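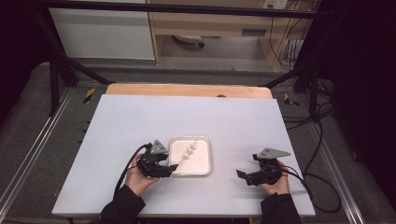

White pieces on the stick, square tray underneath.

Wed 9 February

Skewers again! I told Mafalda I'd have the threading part worked out before the kids' craft morning in March, and I'm still fussing over it. The tray helps a lot. I used to do this straight on the table and the little pieces went everywhere (I found one in my shoe last week, no idea how long I'd been walking on it). The shallow one is best - you can get at the stick from either side without bumping the rim.

What I can't decide is how close together they should sit. I like them bunched in the middle, Mafalda wants them spread out right to the ends so each kid gets a nice long row. She also wants color, and I keep saying white first, paint later. We went back and forth on the phone for over 2 hours, and a good half of that was about her sister's kitchen.

Valter dropped off the bag of 154 spare sticks, so I'm set for those. Still need to ask Deolinda about string. Soup for dinner, too much pepper, ate it anyway.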